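Youth basketball costs too much and I'm going to say so again. Third time this year. My sister-in-law Mahtab Khosravi says I should get a hobby. This is the hobby.

So. Registration for the winter league opened Tuesday. The fee is $400 per kid, up from whatever it was when my oldest started, which I remember as the price of a decent dinner. Four hundred gets you ten games and one practice a week in a gym with a dead scoreboard. Travel not included. Tournament fees not included. Water, apparently, not included.

And you can't just sign up anymore. You download Sisell, which is the app for registering, and then Tasach, which is the app for the schedule, and they don't talk to each other. Sisell wants a photo of the birth certificate. Every season. Has anyone's birthday moved?
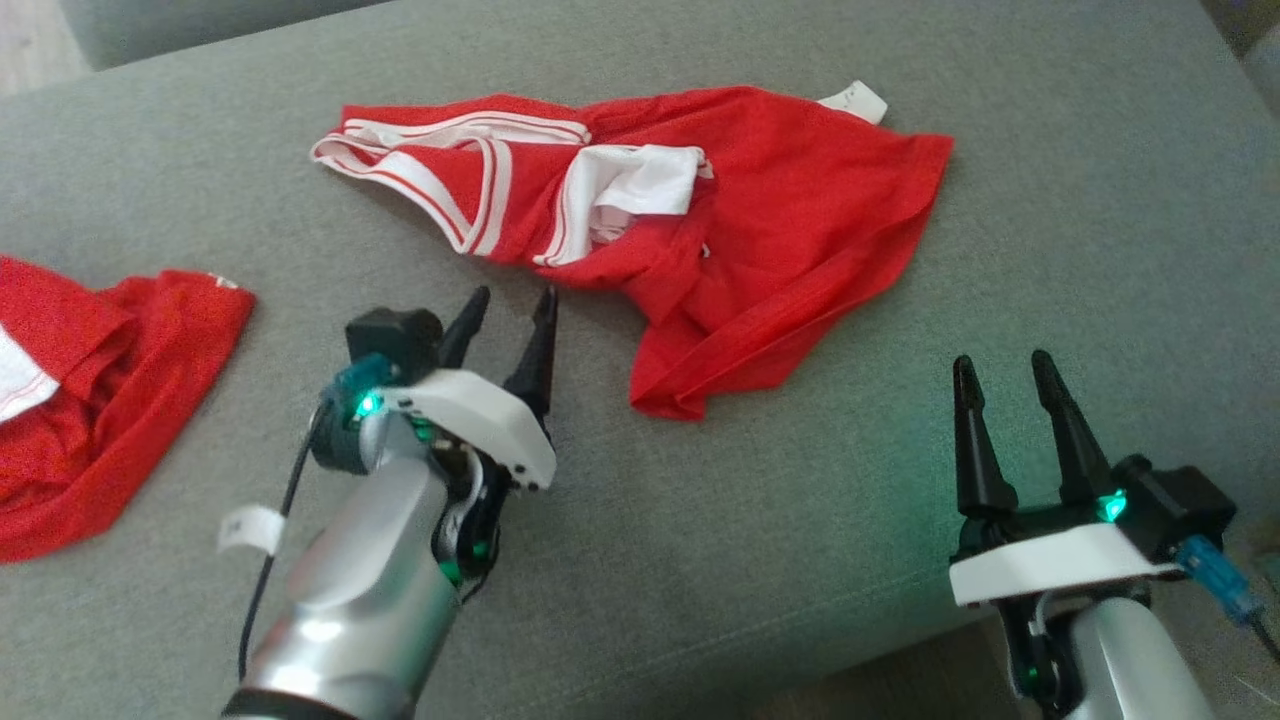
Uniforms are where I really lose it. New ones each season, mandatory, ordered through Essien and nobody else, because the league signed something. Shiny red shirt with a white trim and a little white tag, fine, it's a shirt. I've bought shirts. They don't cost this much. When I played we got a mesh thing out of a cardboard box in September and gave it back in March, and it had somebody else's sweat in it, and we were OK.

I asked at the parents meeting why we cant reuse last year's. The answer was that the design had changed. I looked at both for a long while. The stripe had changed.
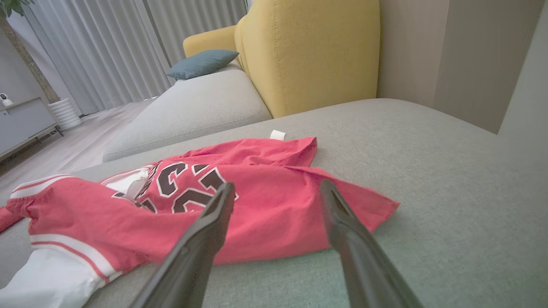 *Red, white, big numerals. The number is half the battle at order time.*

What bugs me more than my own bill is who's missing. Our town has a rec department. It used to run a league out of the middle school, Saturday mornings, everybody played. Slow kids, tall kids, kids who cried. Then the club teams came and took the good players, then the players whose parents wanted them to be good, and what was left couldn't fill a bracket. Rec folded. Now it's club or nothing, and for a lot of families that means nothing.

Orhun Bozkurt coached in the old rec league for years. I called him for this. He said the year before it ended he had two boys on his team who'd since quit playing anything at all. Not bad players. One had a really nice left hand. Their mom did the math with three kids and a van that needed work, and that was it.

I did my own math, in October, on the back of an envelope. Fees, uniform, shoes, two hotel weekends, gas, the tournament where they charge parents at the door to watch there own children. Around 2,000 for one kid. One season. I have two kids, so you see how the envelope went.
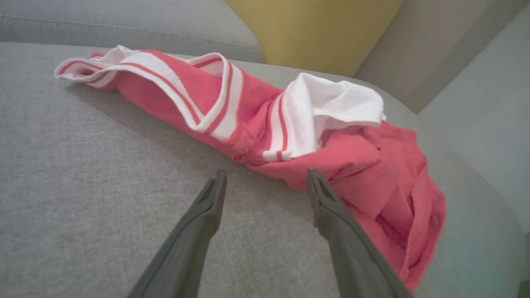 *White bands, thin stripes. See above re: stripes.*

People tell me it's an investment. In what? A scholarship? Come on. Most of these kids are going to be dentists and roofers and they'll play pickup on Sundays until a knee goes. Great. That's a wonderful outcome! It should not need a payment plan. Loltus offers one, by the way, with a service charge.

The other argument is quality. Better coaching, better competition. Some of that is true, my daughter's coach is terrific and knows more about spacing than I know about anything. But she'd be just as terrific in the middle school gym on a Saturday. The gym's still there. The hoops are still up. I drove by.

What I want is boring. Bring back a rec league, ages eight to fourteen. Charge what it costs to keep the lights on. Buy uniforms once, keep them in a box, hand them out, collect them. Let the club teams do their thing for the families who want it and stop letting them have first pick of gym time, which is public, which we pay for. 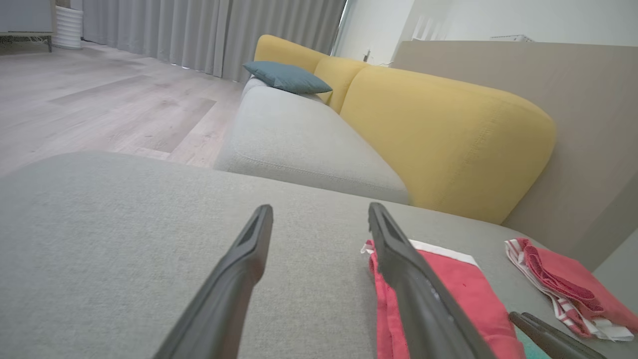 Would the town have to raise taxes to do it?

I don't think so; the rec department already has the gym and a part-time coordinator, and a small fee per kid should cover refs and balls.

Next board meeting is a Tuesday, seven o'clock, upstairs. Public comment is first so don't come late. I'll have the envelope.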